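The case against the home bar

I have been told, more than once and by people I like, that I need a proper bar setup. A shaker with a weighted base. A mixing glass with a pattern cut into it. A spoon the length of my forearm. My sister-in-law Fidelina sent me a link in November to a kit by a company called Brirnora, fourteen pieces in a bamboo stand, and underneath it she wrote "for you!!" with a little martini glass.

I did not buy the kit. I did read all the reviews, which is how I lost an evening, and I came away with the view that most people who own one of these use the corkscrew.

Some background for anyone who has wandered in from the bread posts. I make drinks at home perhaps twice a week. Sours mostly, a gin and something in summer, a hot whisky with lemon when one of us has a cold. I am not a bartender and never have been, although I did carry glasses at a function centre for one summer at uni and still have opinions about people who stack them wet. What I have is a kitchen with not much bench and one drawer that sticks, and anything that comes into it has to earn its spot.

So I went through what I own and tried to be hard about it.

The shaker first. I have a three-piece one, a present, and I've never warmed to it. The cap freezes onto the strainer, the strainer freezes onto the tin, and then I'm standing at the sink running warm water over a cold drink, undoing the only thing the shaker was for. A jam jar with a good lid does the same work. I've said this to people and they look at me as if I'd told them I wash my hair with dish soap. Well, try it. Big jar, plenty of ice, tea towel round it, shake until your hand hurts. You do need something to strain through, and a small tea strainer is fine. It went cloudy after a year, the jar, and I got another one by eating some jam.

The muddler was next. Mine is a turned stick that came free with a bottle, varnished, and the varnish has been coming off, and I don't like to think about where it went. The end of a rolling pin works. So does the back of a wooden spoon if you're only bruising mint, and you should only be bruising mint. Out.

Then the citrus press, the hinged kind, painted inside and out in a colour that has flaked. I went back and forth on this one. My neighbour Takeshi swears by his and he gets through a lot of limes. I tried an honest comparison over a couple of weekends, press against a fork twisted in the cut half, and I got a bit more juice from the press and a good deal more bitterness, probably from squashing the peel. It also takes up the room of a small shoe. For limes I can see it. For lemons I'd sooner use the fork and pick out the pips with my fingers.

Rolling the lemon on the bench before you cut it, by the way, I remain unsure about. Everybody does it. My mother did it, I do it, I have never been able to tell one glass from the other. I'll keep doing it because it feels like cooking.

Where I've changed my mind is on measuring, and I'll own up to that. For years I poured by eye. I was rather smug about pouring by eye. Then my friend Ilse Ackermann stayed with us for a week and asked, quite mildly, why the whisky sour on her second night tasted nothing like the whisky sour on her first. I had no answer. I'd thought they were the same drink. The next morning I got out a measuring cup, poured what I believed was thirty mils of water four times in a row, and checked. Not one of them was close, and they weren't even wrong in the same direction.

So I have a jigger now. The plain double cone type, one end bigger than the other, from the restaurant supply place near the station. It cost less than a lemon tart. I looked at the fancier ones, the tall thin Japanese shape and the kind with lines inside and a handle, and there's a brand called Kiso that people on the forums go quite misty about. Perhaps they pour beautifully. I can't see what they'd do for me that mine doesn't. The one thing I'd tell you to check is the actual volume. Fill it to the brim, tip it onto a kitchen scale, and see what the water weighs. A gram to the mil is near enough for anybody's kitchen. Mine was honest at the large end and a touch mean at the small end, and now that I know that, it doesn't matter.

A word about sizes, too. A lot of recipes online are in ounces, and a lot of the jiggers sold here are thirty and fifteen, or thirty and sixty, or something odd that suits nobody's recipe. Don't fret over converting to the decimal. Keep the proportions, use the same jigger all the way through, and your drink will be fine. It's when you measure the gin with one thing and the lemon with another that it goes strange.

The second thing I'd keep is a board that does nothing else. I used to cut citrus on whatever board was out, and what was out had usually met an onion. Onion in a sour is a dreadful thing. I bought a small light wood one and put a loop of string on it so it could hang beside the stove, and it has been used for fruit and only fruit.

People will tell you wood is wrong for this because it stains. It does stain. So does plastic, just more slowly and in a way that makes you feel worse. I've read the advice on salt and half a lemon scrubbed into the grain and I've done it faithfully, and what I ended up with was a cleaner-smelling board with the same stain. Sanding works if you can be bothered. Oil makes everything look darker and more deliberate. My position these days is that a patch on a chopping board is a patch on a chopping board, and anyone leaning in to inspect it can cut their own lemon.

Glasses, then. I have four decent ones and the rest are whatever. I don't believe a drink in the wrong glass tastes different, though I'll admit it feels different, and a stemmed glass does stop your hand warming it up. For anything outside, or when there are kids tearing about, I use plastic cups and refuse to be embarrassed. The clear ridged ones are easier to hold than the smooth ones and you can see how much is in them, which matters more than you'd think by the third round of lemonade.

That leaves a very short list. Something to cut on, something to measure with, something to drink from, and fruit.
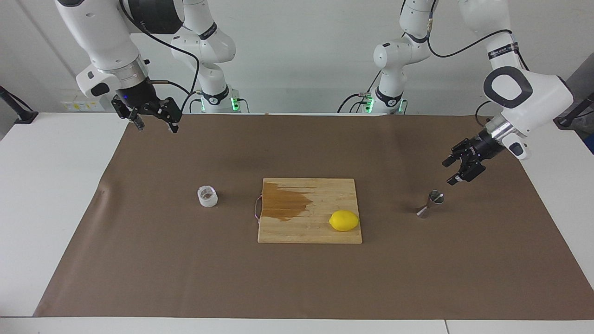 I ran the list past Rigoberto Mosquera, who did own a bar once and is the only person I know with a right to be snobbish. He objected to the jar. He objected to the fork, strongly. He let the jigger through without comment and then asked where my peeler was, and I had to concede that one. A sharp peeler does belong on the list. A strip of lemon peel over the top of a drink makes more difference than any of the things in the bamboo stand, and you can't get a good one with a knife unless you're a lot steadier than I am. The cheap Y-shaped sort. Replace it when it drags.

He also wanted a proper strainer and we've agreed to leave that.

As for the fruit itself, I'm suspicious of very shiny lemons. The wax is harmless as far as I know, but if I'm using the peel I'd like to be tasting peel. A scrub under hot water takes most of it off. I used to order the unwaxed ones from Rivadeneyra, the grocer with the delivery van, and they were lovely and then they weren't, and for a while I was paying extra for lemons with skin like an old football. Now I pick them up one by one at the market and choose whatever feels heavy. Keep them in the fridge. A bowl of lemons on the bench looks very nice in a magazine and goes hard in a week.

The recipe, if you want one, and it's barely that. Two large measures of whisky, one of lemon juice, a bit less than one of sugar syrup. Ice to the top of the jar, lid on, shake. Strain into whatever's clean. Makes two smallish drinks or one for a person who has been to a school meeting. If it's too sharp, more syrup next time, and write down how much, because you won't remember. I never did.

For syrup, equal parts sugar and hot water, stirred until it clears. It keeps a few weeks in the fridge. I can't tell you why shops sell it in bottles.

Dayana asked in the comments last time whether I'd be doing one of these on coffee gear. I would like to, but I own more of it than I've let on, including a Hudia grinder I defended at some length to my husband, and I'm not sure I'm ready to see it written down. Give me a month or so. In the meantime the shaker, the muddler and the press are in a box by the front door, free to anyone who can get the cap off.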